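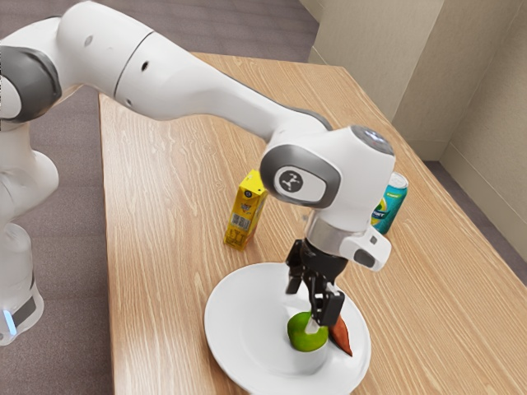 Round white plate on a light wooden table.

Lotura Trade Tableware: Frequently Asked Questions

Ordering

What is the minimum order?
One carton per item. Cartons are not split. Side plates are packed 32 to a carton; other pack sizes are on the price list next to the item code.

How many side plates are on a full pallet?
1,664, in 52 cartons. Full pallets are priced separately. Mixed pallets are built at the Govari warehouse and do not get the full pallet rate.

Can I order samples?
Yes, up to 2 pieces per range. Samples are charged at the carton unit price plus shipping. The charge is credited against your first order if the sample range is included in it.

What is the difference between Lullar and Cullinane?
Lullar is a fully vitrified porcelain with a gloss glaze and a rolled edge. Cullinane is stoneware with a satin glaze and a straight rim. Lullar stacks lower and weighs less. Cullinane holds heat longer and shows knife marks sooner. The two whites do not match and we do not recommend mixing them in the same place setting.

Will I be able to match my plates later?
Both ranges are open stock. Shade can vary slightly between kiln batches. The batch code is stamped on the foot ring; quote it when you reorder and we will ship from the same batch while it lasts.

Use and washing

Is the tableware dishwasher safe?
Yes, commercial and domestic. Lullar glaze is tested to 2,000 commercial wash cycles. The Cullinane satin glaze has no cycle rating. Use a detergent without chlorine bleach on Cullinane.

What causes gray marks on the plates?
Gray or black lines are usually metal left behind by cutlery. The glaze is harder than stainless steel and picks up a thin deposit. The marks are on top of the surface and come off with a non-abrasive cream cleaner. Rinse well and run the plate through a normal wash before it goes back into service. If a fingernail catches on the line, it is a scratch and cannot be removed.

Why is there a white film after washing?
Hard water scale or too little rinse aid. Check the softener first. Existing film can be removed with a descaler made for dishwashers.

Can plates go in the oven?
Both ranges can be used in an oven up to 450°F. Do not put a cold plate in a hot oven or set a hot plate on a wet steel counter. Broilers and open flame are outside the warranty.

Can plates go in the microwave?
Yes, except pieces with a metallic band. Cullinane gets noticeably hotter than Lullar.

How high can I stack them?
Follow the stack limit on the carton label. Keep cups off the top of plate stacks. Unglazed foot rings on Cullinane will scuff the plate underneath if the stack is dragged, so lift pieces straight up.

Breakage and warranty

What does the edge chip warranty cover?
Lullar plates only, for chips to the rim in normal food service. Bowls, cups and all Cullinane items are excluded. Keep the chipped piece until the claim is closed.

Some pieces arrived broken. What should I do?
Note the damage on the delivery slip if the carton is visibly crushed. Send us the carton label number and the count of broken pieces. Replacements go out with the next truck. Govari does not load on Sunday.

Is it safe to keep using a chipped plate?
No. Take it out of service. Exposed body on stoneware can absorb water and food residue, and a chipped rim can shed further fragments.

Do you accept returns?
Unopened cartons only, in current ranges. Decorated and logo items are made to order and are not returnable.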